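지원 티켓: 핸드헬드 그리퍼 마커 추적 끊김
제품: Nesska 핸드헬드 그리퍼 세트(좌/우)
현장: Rundton 작업실
담당: Kornél Rácz
상태: 임시 조치 적용, 관찰 중
우선순위: 보통

증상
천 집기 작업을 기록하던 중 오른쪽 그리퍼의 위치값이 갑자기 튀는 현상이 발생합니다. 왼쪽 그리퍼는 같은 세션에서 정상입니다. 값이 튀는 순간 Himach 기록 프로그램에 "marker lost" 경고가 뜨고, 복귀한 뒤에는 그리퍼의 방향이 뒤집힌 상태로 저장됩니다. 그리퍼 표시등은 경고가 뜬 동안에도 녹색이었습니다. 통신 오류 기록은 없습니다.

발생 조건
테이블 가장자리 쪽에 놓인 천으로 오른손을 뻗을 때 주로 발생합니다. 테이블 가운데에서 노트를 밀거나 집을 때는 재현되지 않았습니다. 오전에는 드물고 오후 2시 이후에 잦습니다.

확인 내역

1차. 케이블과 전원 점검. 멀티탭을 바꾸고 충전기를 뺐다가 다시 꽂았습니다. 변화 없음.

2차. 좌우 그리퍼를 바꿔 들고 같은 동작을 반복했습니다. 증상이 그리퍼를 따라가지 않고 오른손 위치에서 그대로 나타났습니다. 그리퍼 자체 불량은 일단 제외합니다.

3차. 기록 영상을 느린 속도로 확인했습니다. 손목을 안쪽으로 꺾는 순간 큐브의 마커 한 면만 카메라에 잡히고, 그 면도 비스듬해서 모서리 검출이 흔들립니다. 흰색 테이블 상판의 반사가 겹치면 검출이 완전히 끊깁니다. 방향이 뒤집히는 것은 한 면만으로 자세를 다시 계산할 때 해가 2개 나오고, 프로그램이 그중 틀린 쪽을 고르기 때문으로 보입니다.

임시 조치
- 카메라 노출을 2단계 낮춤
- 창 쪽 블라인드를 내리고 작업
- 작업자에게 손목을 꺾는 대신 팔꿈치를 움직여 접근하도록 안내
- 경고가 3회 이상 나온 기록은 학습용 폴더에서 제외

적용 후 같은 동작을 다시 기록했을 때 경고는 줄었지만 완전히 없어지지는 않았습니다. 방향 뒤집힘은 아직 다시 나오지 않았습니다.

안전 관련 메모
뒤집힌 기록 하나가 걸러지지 않은 채 Ccori 팔에서 재생된 적이 있습니다. 그리퍼가 천 위에서 반대로 돌다가 상판을 눌렀고, 힘 제한에 걸려 정지했습니다. 다친 사람은 없고 패드에 눌린 자국이 남았습니다. 원인이 정리될 때까지 11월 기록분은 검수 없이 로봇에서 재생하지 마십시오.

제조사 문의 사항
1. 단일 면만 보일 때 직전 자세를 기준으로 해를 고르는 옵션이 있는지
2. 무광 마커 스티커를 별도로 구매할 수 있는지
3. 추적이 끊긴 구간을 파일에 표시하는 기능이 있는지

첨부: 경고 로그, 문제 구간 목록. 보정 파일은 용량 때문에 따로 올리겠습니다. 답변은 이 티켓에 남겨 주시면 Kornél Rácz가 확인합니다.

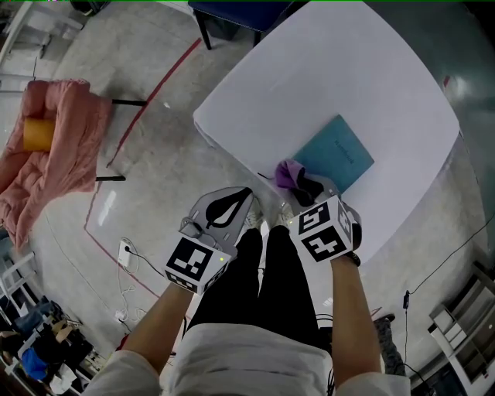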